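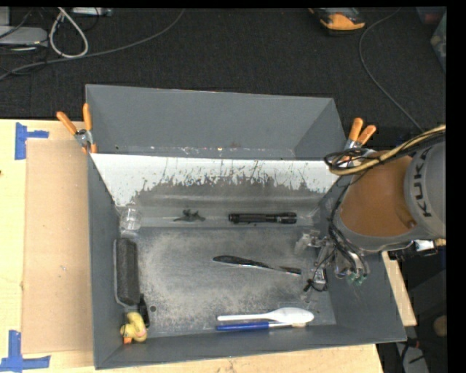

The gray bin, with a clear cup in one corner

3/13/22
I have been asked by several people here what a prompter does in an amateur theater, so I will write a few posts about it. I have done it for two productions with the Drunstead Players. English is my third language. Please be patient with me.

The first play was "Stulto" by Deligiannis, in translation. It is a comedy with very long sentences. My script was 207 pages, because it was printed on one side only and I kept the other side for my notes.

The main work is to follow every word with your finger and to know the difference between a pause and a forgotten line. This is much more difficult than I expected. In Act 2 Maya Sabbagh has a silence before she answers her brother. At the first rehearsal I gave her the line and she was, let us say, not pleased.

After this evening I began to mark all the pauses in green pencil. There were 67 of them. Some directors change the pauses until the last week, so use pencil and never a pen.

How to give the prompt: say the first two or three words, clearly, in a flat voice. Do not act it. Do not whisper either. A whisper is heard by the audience but not by the actor, I cannot explain the physics of this.

I was worried about my accent. Ryota Hamada, our director, told me to say the important word first if the beginning of the line is only "well" or "but then." It helped. Also I practiced the names at home, aloud, in the kitchen.

For the performances we agreed on a sign. If the actor touches the left sleeve, I speak. If there is no sign, I wait and count slowly to 5. In the Sterncombe hall my chair was so far to the side that I could not see the sleeve of anybody, so there I only listened.

A jump is worse than a forgotten line. One night two actors went from page 88 to page 94 together, very confident. You have to find them in the script quickly and stay with them. Do not try to bring them back if the story still makes sense.

Somebody asked if it is a good way to start acting. I think yes. I now know four parts by heart and I understand better why people move when they move. In September I had my first small role, a postman with three lines. I forgot one of them.

If your group needs a prompter, bring a small lamp and a cushion. I will answer questions tomorrow after work.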